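The Software That Decides Which Apple Comes First

At Pirberg, the loudest arguments are about the order of things. The company writes planning software for robot arms that handle groceries, and its engineers spend most of their day on a question a shopper settles without thinking: of all the fruit on the shelf, which piece should the hand go for next?

The product is called Yurt. It sits between the cameras and the motors. One side of it takes in a list of objects, each with a position, a rough shape and a score for how sure the vision system is. The other side puts out a path for the arm. What happens in between is the work of a team led by Cecilia Laryea, who came to the company from warehouse scheduling and still talks about fruit as if it were freight.

"People think grasping is the hard part," Laryea says. "Grasping is hard. But a good grasp on the wrong item costs you more than a poor grasp on the right one. You knock three things over and now your map is old."

The map is what the team calls the world state, and keeping it fresh takes up a large share of the code. Early versions of Yurt took one picture at the start of a job, made a full plan and carried it out to the end. That worked with boxes. Fruit rolls. A lemon that shifts by the width of a finger can leave the whole plan pointing at empty air, so the software now checks the map before each reach and throws out any step that depends on something that has moved.

Kobina Kwofie wrote most of the checking code. He also built Bolen, the replay tool that the team uses every morning to go through the failures from the day before. Bolen lines up the camera images with the planner's log, so an engineer can stop at any moment and read what the software believed at that point. It keeps the last 1000 runs. Older ones are deleted unless someone has flagged them.

One of the flagged ones is run 1837. The planner had picked out a round red object with high confidence and sent the arm after it. The object was two apples, one behind the other, which the vision system had merged into one. Kwofie traced the fault to a single threshold and changed it. The fix broke the handling of peppers, and he spent much of September getting both to work.

Partly hidden items are still the main source of trouble. Yurt gives each object a visibility value and will not plan a grasp on anything below a set limit. It looks for a neighbor it can move first, or asks for a view from another angle.
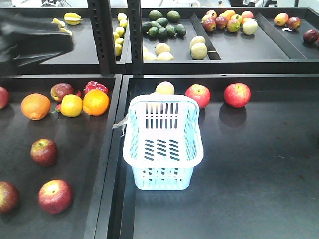 Each extra view takes time, and customers notice. Rurosell, a grocery supplier that is testing the software for order packing, wants a full order planned and picked without a pause that a person watching would call a pause. Laryea's answer was to let the planner work ahead. While the arm is still moving one item, Yurt scores the next 4 candidates and keeps their paths ready. If the map changes, it drops the ones that no longer fit and keeps the rest.

The change brought the share of orders finished without a person stepping in to 86 percent in the company's own tests. Kwofie would like to see the figure split up by type of produce before anyone puts it on a slide. Round, firm items do well. Anything with ridges or a thin stem does worse, as the shape models were built from simple curves and have to be stretched to fit.

The next release will let a store set its own rules for order, such as heavy items first or soft items last. Laryea has asked for those rules to be written in plain text files that a shift manager could open and read. Kwofie is writing the part that checks them for conflicts. Two rules that disagree will stop the job before the arm moves, and the error message will name both of them.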